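21 de noviembre de 2021

Sigo con el bloque de relaciones bilaterales. Hoy he cerrado la codificación de los comunicados conjuntos y he dejado abierta la parte de votaciones. Lo apunto todo seguido para que Cor pueda retomarlo si yo paso a otra cosa.

## Comunicados conjuntos

El corpus queda en 312 textos después de quitar duplicados. La mayoría de los duplicados eran versiones del mismo comunicado publicadas por las dos cancillerías con fecha distinta. Criterio: se conserva la versión del país anfitrión y se anota la otra en la columna de variantes. Cuando las dos versiones difieren en el contenido (pasa sobre todo con los párrafos de fronteras y de agua) se guardan ambas y se marcan con una V.

Cambios en el libro de códigos:

- «Hermandad», «pueblos hermanos» y fórmulas parecidas pasan a un código propio, H1. Antes iban mezcladas con «amistad», y eso inflaba la categoría en los textos de vecinos con religión común.
- «Socio estratégico» se codifica solo si aparece en el cuerpo. Si está únicamente en el título, no.
- Las menciones a una guerra pasada y al apoyo recibido en ella van a M3 (memoria), aunque la frase sea de agradecimiento.
- Los desmentidos no entran. Estaban en el corpus por error de la descarga de octubre.

Acuerdo entre codificadores: bien en H1, flojo en M3. Cor Verbeke y yo discrepamos en 19 textos. He mirado los primeros y casi siempre es lo mismo: él marca memoria cuando hay un aniversario y yo espero a que se nombre el conflicto. Propongo quedarnos con su lectura y añadir una nota. Falta que lo confirme.

## Herramientas

El buscador de Akura se cuelga si la consulta pasa de 500 resultados. Solución provisional: partir por años y unir después con el script de Segers. Ojo, el script pierde las tildes si se abre la salida directamente en la hoja de cálculo. Hay que importar como texto y elegir UTF-8 a mano.

He renombrado las carpetas. «Nernley» contiene ahora los textos originales y no se toca. Todo lo que lleve anotaciones va en «Waltangate». Las dos tienen copia en el servidor, la última de esta mañana.

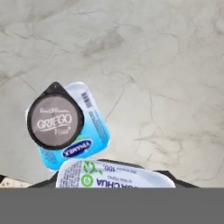

## Votaciones

Sin datos nuevos. Repaso lo que teníamos: la coincidencia de voto entre vecinos sube en las resoluciones generales y baja en cuanto el texto nombra a un tercer país con el que uno de los dos comercia mucho. Sigo sin saber si es un efecto real o si viene de cómo contamos las abstenciones. Ahora mismo abstención frente a voto a favor cuenta como media coincidencia. Probar con dos variantes:

1. Abstención como desacuerdo completo.
2. Excluir los pares con abstención y ver cuántos quedan.

La ausencia es otro problema. Hay delegaciones pequeñas que faltan por falta de personal y otras que faltan a propósito, y en la tabla salen igual. De momento, ausencia = dato perdido.

## Lo que no encaja

Seis pares de países tienen un lenguaje muy cálido en los comunicados y una coincidencia de voto por debajo de la media. No lo trataría todavía como hallazgo. En cuatro de ellos hay cambio de gobierno a mitad del periodo, y los comunicados de la primera etapa pesan demasiado porque hubo muchas visitas. Habría que ponderar por año antes de decir nada.

También he visto que la retórica de H1 casi no cambia tras un incidente fronterizo. Lo que cambia es la longitud: el comunicado siguiente es más corto y pierde el apartado de comercio. Añado el número de palabras como variable.

## Pendiente

- Respuesta de Cor sobre M3.
- Recodificar los textos en desacuerdo cuando conteste.
- Correr las dos variantes de abstención.
- Pedir las actas en farsi y urdu con traducción; las versiones en inglés resumen demasiado.
- Revisar la nota al pie de la tabla 2, sigue citando el libro de códigos antiguo.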